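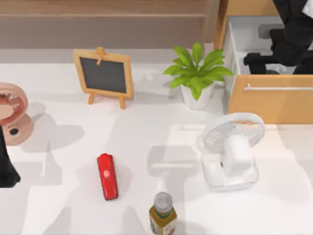
Estodau livre la nouvelle identité et le portail de Lillia

24 mai 2018

L'agence Estodau a mis en production la refonte de l'identité visuelle et du portail web de Lillia, éditeur d'un logiciel de coordination pour les services d'aide au logement. Le projet remplace une charte conçue pour un produit unique, alors que l'offre compte désormais trois modules. 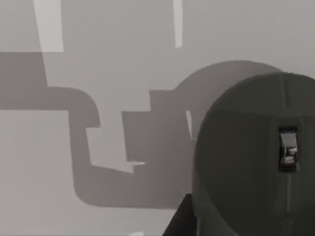
La charte repose sur une palette réduite et une seule famille typographique, déclinée en quatre graisses. Les fonds de section utilisent un gris foncé sans effet de brillance, proche de celui du boîtier arrondi visible ici ; les éléments cliquables reçoivent une teinte claire et ressortent sur ce fond comme le petit fermoir métallique sur sa ligne de joint. Les rapports de contraste ont été contrôlés sur 49 gabarits. Le logotype existe en version horizontale et en version compacte, cette dernière réservée aux écrans mobiles. 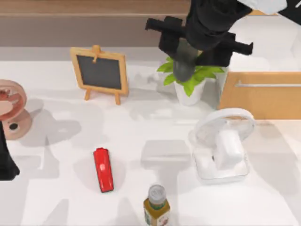
Migration et hébergement

Les contenus de l'ancien site ont été repris par script, puis relus page par page. La bibliothèque de composants comprend 20 éléments documentés, versionnés séparément du portail. L'hébergement est assuré par Bautista, avec une sauvegarde quotidienne conservée 18 jours. Les anciennes adresses sont redirigées de manière permanente.

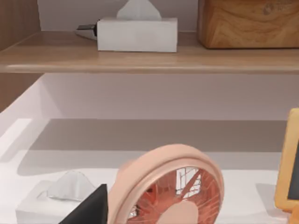

Étagère en bois clair avec boîte de mouchoirs blanche. Image de synthèse.

Le module Ziltow, destiné aux échanges de dossiers entre structures, conserve provisoirement son interface actuelle. Son passage à la nouvelle charte est prévu en décembre.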